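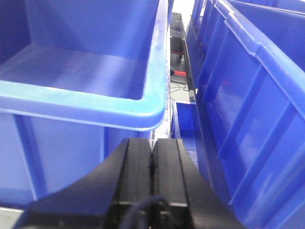
Sallholm players keep telling me that a dry palette is fine if you work quickly, and one reader put it more bluntly under the last tutorial: all this business with washes and glazes is a way of selling more bottles, and a black undercoat plus three colours will get any army on the table. I have some sympathy. I've painted enough infantry by now to be suspicious of any method that needs a shopping list, and I'd sooner play with a plain army than look at a half-finished clever one.

So this is a guide to getting a platoon of 15mm infantry painted with as little fuss as I can manage. Where I think a step is a waste of your time, I say so. Where I think the reader above is wrong, I say that too.

What you need

A spray undercoat in a mid brown or khaki. One decent size 1 brush with a good point and one old brush you don't care about. Five or six paints. A brown wash. Matt varnish. Some lolly sticks or old bottle tops to stick the figures to while you work.

You don't need a brush set. You certainly don't need the Vonum detail brushes with the fat triangular handles. I bought the 3/0 and the bristles are so short that the paint dries on them before it gets to the figure. A size 1 with a proper point does eyes, straps and buckles, and it holds enough paint to do a whole sleeve.

Step 1: Clean up

Trim the mould lines with a knife held nearly flat and scrape away from the face. Do the helmet, the shoulders and the outside of the legs. Leave the rest. I know what the forums say about washing metal figures in soapy water. I have done it and not done it, and I couldn't tell you which platoon was which. If yours feel greasy, wash them. Mine go straight on the sticks.

Check the rifle barrels now. A bent one can be eased back with your fingers, but do it once and gently. If it snaps, file the stump square and call it a carbine.

Step 2: Undercoat

Here I part company with the black undercoat. At this scale black shows through thin paint and makes everything look like dusk, and then you need extra coats to get back to where you wanted to be. Spray with something close to the uniform colour and the biggest job on the figure is done.

Short passes, can moving before you press. Lay the sticks down, spray one side, let it dry, turn them over. Most people forget the underside of the arms, so look at the figures from below before you put the can away. Don't spray in damp weather. I lost a whole machine gun section to a foggy morning in October, when the finish came up like sandpaper and had to be stripped.

Step 3: Block in

Work in one colour across all the figures before you open the next pot. I do webbing first, then skin, then wood, then boots, then metal. Others start with skin. It makes no difference that I can see, as long as the messy colours go on before the neat ones.

Thin the paint with a little water. Every tutorial says "to the consistency of milk" and I've never found that useful, since milk doesn't stick to lead. Try a stroke on your thumbnail. If it leaves ridges, add water. If it runs into the corners and leaves the middle bare, you've gone too far.

Don't paint eyes. From playing distance they make your riflemen look frightened.

Step 4: Wash

One coat of brown wash over everything, applied with the old brush. This is the step my correspondent would drop, and it's the one I'd keep if I could only keep one. It finds the folds, it goes round the straps and it hides a wobbly edge. Soak up any puddles on the helmet and between the feet before they dry, or they leave a tide mark.

Which wash? I tried the Zürcher brown against a homemade mix of brown ink, matt medium and water. The Zürcher was slightly flatter when dry. The homemade one was slightly darker. On the table they were the same army. Buy whichever is easier.

Leave it for 60 minutes. Twenty may look enough, but the recesses will still be soft and the next coat will drag them up.

Step 5: One highlight, perhaps

Go back to the uniform colour, add a touch of buff and catch the knees, elbows, shoulders and the top edge of the helmet. That's plenty. Three-stage highlights look lovely in close-up photographs and vanish on a gaming table. If you're tired at this point, skip it for the rank and file and do only the officers and team leaders.

Step 6: Bases and varnish

PVA, fine sand, a coat of earth brown, a drybrush of something paler, then a bit of static grass. Put your teams on the bases before you texture them so that the figure bases disappear into the sand.

Varnish matters more than anyone wants to hear. The Flumar matt spray has done well for me, though I don't believe the claim on the can that one coat is enough. Give it two and test it on a spare figure first. A frosted platoon can sometimes be rescued with a coat of gloss and another of matt, but I wouldn't bet on it.

How long it takes

Two evenings for a platoon, three if you talk while you paint. Treat anyone who says they do it in one with caution, and ask to see the backs of the figures.

Tanks need a different approach, mostly because big flat panels show up every fault a wash would hide on a tunic. Don't use Step 4 on them as written. Run the wash along the panel lines and round the hatches with the size 1, and leave the flat armour alone.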